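May, notebook 16, still on the sourdough rye

Came in early, well before eight, and fed the Trernberg starter before I had even taken my coat off (it was sulking after the cold night, poor thing). I gave it 38 g of the coarse flour and left it on the shelf by the boiler. The Cudix starter had no such troubles and was already up against its lid.

I do want to write down the water question while it is fresh. We have been putting 282 g in the small loaf, and I am now fairly sure that is too much for this new sack of flour. The crumb was gummy for a good finger's width above the base, though the flavour was lovely, really malty.

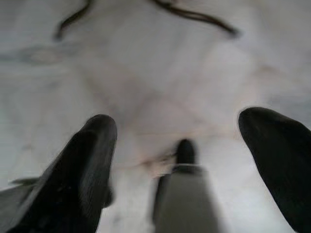
Marbled top, close to.

Next bake I shall hold back 12 g and see how the dough feels in the hand before adding any more. If whoever is in after lunch could please not knock the Saavedra batch about, I would be ever so grateful, as it wants a long quiet rise and sank badly last time.
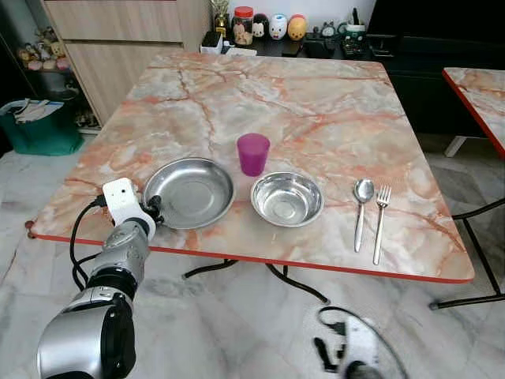 Steel plate and the deeper bowl, pink and grey table.

Caraway is nearly out. Gosudov sell it in the big bags, must ask what they charge for delivery.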